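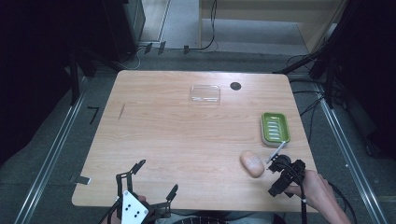
I spent most of December on a problem I had put off for months: the left and right streams in our demo recordings did not line up. The task is simple enough. One soap dish, one clear lid, one tan object that goes on the dish. The policy did well on the approach and then closed the fingers too early, over and over.

Each hand tool has its own camera and its own clock. My old loader matched frames by index and trusted that both sides began together. They don't. I wrote a small tool called Brukus that plots the two motion traces on top of each other and lets me slide one until the peaks agree.
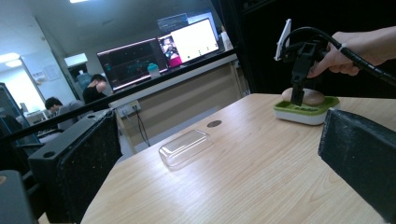 Left tool's view, with the other tool at the tan object.

The first episode I checked was off by 127 milliseconds. That is plenty when a grasp is over so quickly. I went through 99 episodes by hand before I trusted the automatic match, and then let it run on the other 400.

The match uses a window of 2048 samples from the motion sensor. Shorter windows locked onto the wrong bump whenever both hands were nearly still. Longer ones were slower and no better.

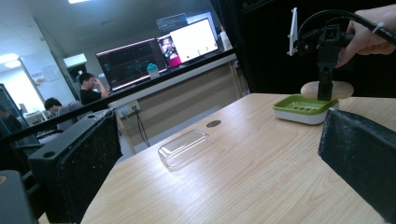 Same side, lid near the middle of the table and the dish to the right.

The second problem was the pose tracker. From a low angle, a lot of what the camera gets is the room behind the table, and that includes monitors and people. Features on a screen or a person can move when the tool doesn't. I added a mask that drops any feature whose motion disagrees with the motion sensor. It costs a little time per frame and the drift is much smaller now. 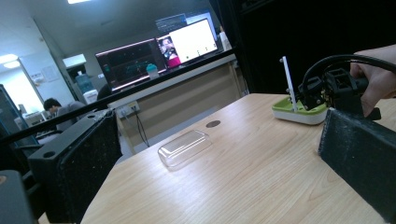 Monitors in the background, the kind of area the mask has to deal with.

I retrained on the Plerport config with nothing changed except the timing and the mask. The early closing is mostly gone. It still happens when the dish sits close to the table edge, and I haven't looked into why.

Next is moving the offset check into the recorder, so a bad episode gets flagged before anyone starts the next one. The loader changes are merged. If you have old episodes on disk, run the converter again, and delete the cached index first or it will keep the old offsets.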